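Saturday, January 6, 2018

Dye bench. In at nine to carry on with the wool samples. Heating in the back half of the building was off over the holiday and the tap water came out very cold, so everything took longer to get up to temperature. Add twenty minutes to any timing below if you compare it with the August batches.

Goal for today: find out whether the uneven blue on the Tefera yarn comes from the yarn or from how we wet it out. Mebrat thinks it is leftover spinning oil. I think we have been putting it in the pot too soon. Both could be true.

**Skeins.** Wound 24 small skeins last night from two cones, same lot number, tied in four places with cotton. Half scoured, half left as they came. Scour was 70 degrees C for forty minutes with the plain detergent, no stirring, cooled in the pot. Water was yellowish when I poured it off, and there was a ring on the side of the pot that needed a cloth and more detergent to shift. Second rinse clear. Point to Mebrat.

**Wetting out.** Split each half again. One lot soaked for ten minutes, the other for two hours. The unscoured ten-minute skeins were still floating when I took them out, and one had a dry core when I squeezed it. I put it in anyway and marked it with a red thread.

**Dye.** Acid blue from the Ristora tub, the opened one, made up fresh at one percent. The lid on that tub does not seal any more. Powder had caked near the top so I took mine from lower down and broke up the lumps in a little hot water before making up the volume. Strained through a coffee filter. Very few specks left behind, but next time start with the new tub and keep this one for the kids' day.

Vinegar went in at the start for pots one and two, and after fifteen minutes for pots three and four. I meant to change only the wetting time and the scour, so this was a mistake on my part. I had already poured the first two before I looked at the sheet. The results can still be read in pairs (1 against 2, 3 against 4) but don't compare across.
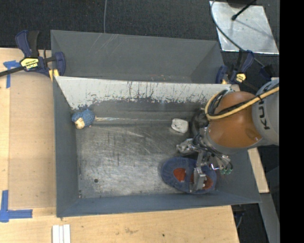 *Robot gripper over a gray metal bin*

Results so far, skeins still damp, looked at by the north window:

- Scoured, long soak: even all the way round, including under the ties.
- Scoured, short soak: nearly as good. One paler patch on one skein, where it was folded over the side of the jug.
- Unscoured, long soak: takes the color but looks dull, with streaks along the length.
- Unscoured, short soak: bad. White inside the ties and a blotch on almost every skein. The red thread one is the worst of the lot.

So the oil matters more than the soak, at least on this yarn. I would still like to see them dry before saying so on the wall chart. Damp wool hides a lot, and the August greens looked fine until the next morning.

Tsehay came by at noon to collect the Stukton cones and looked over the rack. She asked if we had tried the scour at a lower heat, as the singles felt a bit harsh to her. We have not. She had some trouble with felting when she took hers up too fast, and now starts from lukewarm and leaves the lid on. Worth copying. I compared a scoured and an unscoured skein by hand afterward and could feel the difference too, though part of that is just the oil being gone.

Also tried one leftover length of the Vorach sock yarn in pot four at the end. It grabbed whatever was left and the bath went almost clear in five minutes. The nylon in it must be taking the dye first. Color came out darker at one end than the other. If we use it for the spring order it needs a slower start - cold bath, vinegar late.

**Bench notes**

- Small scale drifts when the fan is on. I turned the fan off to weigh and on again to mix.
- Thermometer two reads three degrees low against thermometer one. Used one for everything today.
- pH strips are down to the last few. Ordered more.
- The clamp on the left burner is loose again.
- Exhaust baths are in the lidded bucket by the sink. Please don't tip them, I want to run a scrap skein through each on Monday.

**Next**

Repeat pots one and two with a 50 degree scour, same skein weight, vinegar at the start for all. Mebrat will wind the skeins. Leave the ties looser this time, a finger's width, and write the pot number on the tag in pencil. The marker bled on two of mine and I had to work out which was which from the knots.

Rack left up overnight with a towel under it. Burners off at ten past four.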